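Fenby Repair and Reuse Project
Progress report to the Leckie Fund
July 22, 2022

Where we are

We are past the halfway mark of the grant and very happy with how things look. The June sessions were the busiest we have held, and for the first time we had to put out extra chairs for people waiting with toasters and lamps on their laps. The plan we sent you set a target of 400 items brought in by the end of the year. We have already logged that many, and the fall sessions haven't started yet!

Repair sessions

Small kitchen appliances are still the biggest group, followed by lamps, clothing and bicycles. Clothing was a surprise. We had budgeted for one sewing machine and now run two, the second one on loan from Clidetti Fabrics, who also let us pick through their remnant bins for patches and linings. A good many people who came in with a torn coat stayed to learn the stitch and went home having done most of the mending themselves. We would love to see more of this, so the fall schedule has a separate sewing evening.

The repair rate could be better. Coffee makers in particular come in with sealed housings, and we lose time getting them open. We now ask people to tell us the make and model when they sign up, which gives us a chance to look for parts ahead of time.

Computers for households

This is the part of the project we get the most thank-you notes about. Donated desktops and workstations are checked, wiped, given a fresh system and passed on to families and to older residents who want to keep in touch with relatives. So far 57 machines have gone out. The Tristard branch library has offered us a shelf and a desk for handovers, so people can pick up a computer and get their first lesson in the same visit. Memory is our main cost here, and we have started pulling good modules from machines that can't be saved.
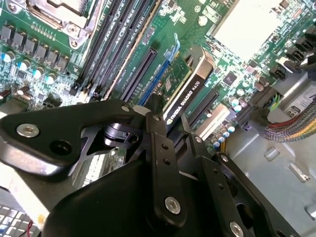 Spending

We are a little under budget on parts and a little over on rent. The rent went up in the spring, and we covered the difference of $800 from the donation jar and the sale of spare cables. Tool spending is finished for the year apart from one soldering station, which we held back on until we knew how many people wanted the beginner class. They do want it: there are 40 names on the list, so we will be ordering it this month.

What we learned

Opening earlier made a real difference. Parents with small children can come before lunch, and the late rush is easier to handle. Printed reminders work better than email in the Fenby area, and the notice in the grocery store brought in more new faces than anything we posted online.

Next steps

The sewing evening and the soldering class both start in the fall. We are also talking with the middle school about a bicycle day in the parking lot, weather permitting. We still need a better place to store donated monitors, as the hallway is full and the closet is getting there. If any other Leckie grantees have dry storage to share, please pass our details along.

Item logs and receipts are in the attached folder.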